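Ticket: Cup hanging task, replay and logging out of step
Project: Kendden
Opened by: Danylo Savchuk
Opened: Jun 29, 2022
Component: Flevlow recorder, left arm
Priority: Normal
Status: Resolved, follow-up open

Problem

Episodes recorded for the cup hanging task show the gripper value changing later than the fingers do in the video. In playback the fingers are already closed on the cup while the logged value still says open. The gap is not the same in every episode. In the worst ones it is 8 video frames. In others I can't find it at all.

The policy trained on this batch closes too late. It reaches the cup, starts to lift, and then closes on nothing or tips the cup over. We first blamed the demonstrations and asked for cleaner grasps. That made no difference.

Setup

Two arms, teleoperated. Mug tree in the middle, three light blue cups on the gray floor. Cups start in mixed poses, some upright and some upside down, and the operator picks one and hangs it on a peg. Fixed camera. Recorder is the Flevlow build that came with the Reltcombe station, default settings.

Steps to reproduce

Start a new episode with all pegs empty.
Grasp an upside-down cup by the base and lift it straight up.
Finish the episode and save.
Open it in the viewer and step forward from the moment the fingers touch the cup.
Compare the gripper trace with the video.

I used the still below as a reference point when stepping through, as the cup is clear of the floor and the grasp has to be closed by then.
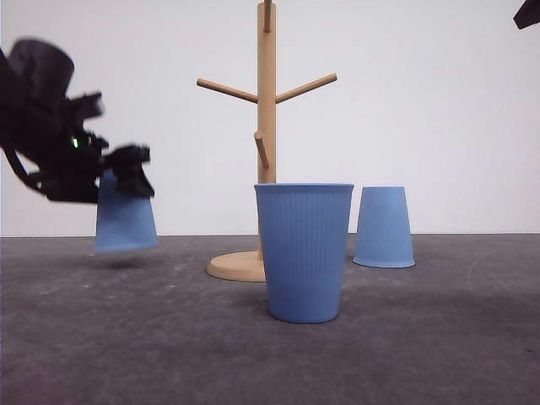
Reference still, fixed camera. Left arm holding a cup by its base, pegs still empty.

The arm itself is badly blurred there, so don't use its outline for timing. I tried lining up the joint trace against the edge of the arm and got a different answer each time. The bottom rim of the held cup against the wall and floor line is easier to follow.

Tried first, no change

Restarted the recorder and both arm drivers.
Swapped the USB cable on the left leader arm.
Lowered the camera exposure. Less blur, same gap.
Recorded with the right arm only. The gap is there too, so it is not one bad gripper.
Reinstalled the viewer, in case the fault was in playback. Reading the raw file gives the same numbers.

Comment from Frandsen support

Please check whether the gripper and the joints are written with the same clock. In the default settings the joints are stamped when they are read, but the gripper is stamped when the message reaches the recorder. If the machine is busy writing video, gripper messages wait in the queue and get a late stamp. Set the gripper source to stamp on read and send us one short episode.

Reply, Danylo Savchuk

Confirmed. The gripper source was set to stamp on arrival. I changed it and recorded a short test with the same cups. The gripper value now changes on the same video frame as the fingers, or the one after. I also moved the video files to the second disk, and the queue stays short now.

Repeated the test with the operator opening and closing quickly near the cup without lifting. Still lined up.

What to do with the old data

We have more than 300 episodes recorded with the wrong setting. Shifting them all by a fixed amount won't work because the gap varies, even inside one episode. The raw logs do keep the device counter from the gripper, and that counter was never wrong. I wrote a script that rebuilds the gripper times from the counter and writes a new copy next to the original. Originals are not touched.

Episodes where the counter resets in the middle are skipped and listed in a text file. Those need to be recorded again. Most of them are from the session where the driver crashed, and the operator notes already mark them as suspect.

Please don't mix repaired and unrepaired episodes in one training set. Repaired ones have "gt2" at the end of the folder name.

Comment from Frandsen support

The counter method is fine. Check that the repaired files still have the same number of steps as the originals. The default will be changed in the October release. Until then, new stations need the setting changed by hand.

Reply, Danylo Savchuk

Step counts match. Retrained on the repaired set only. The gripper closes before the lift now. It still misses the short front peg more often than the long side ones, but that was already the case in the demonstrations and belongs in its own ticket.

Closing this one. Follow-up for the setup checklist: add the gripper stamp setting, and a test grasp checked in the viewer before the first real episode.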